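How to collect simulated pickup episodes for the Nimard method

You need the Nimard simulator and 445 MB of free disk space. The method trains one policy on two kinds of view: a wide view of the room and a close view from the gripper.

1. Load a room
Pick a room from the Vilau set and place a container and a few small objects. Save the seed – you will want it later.

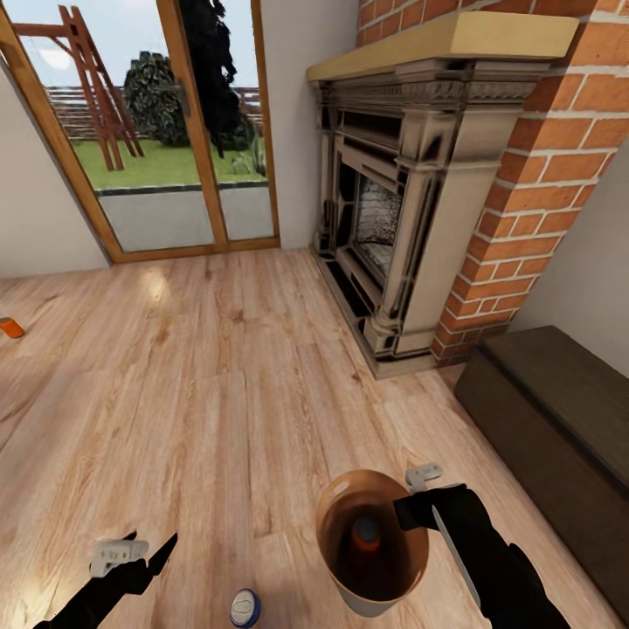 2. Record the close view
Turn on the gripper stream and keep both fingers in view. Leave the fingers open until the target is between them.
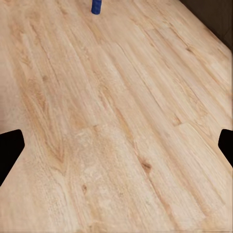 Save at the same rate as the wide view. Raili Laaksonen's script drops any episode where the two streams drift apart. We kept 313 of 664.

3. Check the container
Open the wide view and look inside the container before you label the episode.

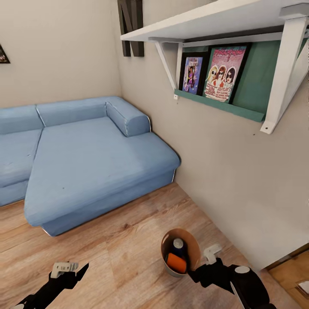

Wide view with two objects in the container.

Send label errors to Štěpánka Paulík.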